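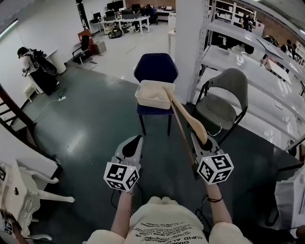
Morfudd Gape says to print the marker cubes before anything else, and to print two spares while the machine is warm. Her first pair of hand-held grippers for the Veltulthorpe workshop waited 19 days on cubes. The rest of these tips come from building ours.

Markers. Use matte paper. Glossy paper throws back the ceiling lights and the tracking drops out. Glue from the center outward and leave the cube under a book overnight.

Finger pads. Cut them a little long and trim after the glue sets. Wipe them with a damp cloth between sessions. Flour and cooking oil both ruin the grip.

Cable. Leave 10 inches of slack at the handle, then tape. If it tugs when you turn your wrist, add more.

Practice objects. Start with a wooden spatula and a basket on a chair seat. Long thin handles twist in the fingers, so squeeze near the balance point. Move on to cups later.

Screws. Ours worked loose after about 25 sessions. A drop of the removable thread glue fixed it. The hinge screw takes a 14 mm length; the parts list for the Kudo handle has it wrong.

Storage. Hang them by the handle. Don't rest them on the cube.

Comments (3)

Bořivoj Dvořáček
Does the removable glue hold on printed plastic? Mine cracked around the hole.

Jimix
Keep it off the plastic, metal threads only. I use nylon lock nuts now.

Nustis
Matte tip worked. Thanks.

Contact | Copyright Veltulthorpe Workshop Notes | Back to top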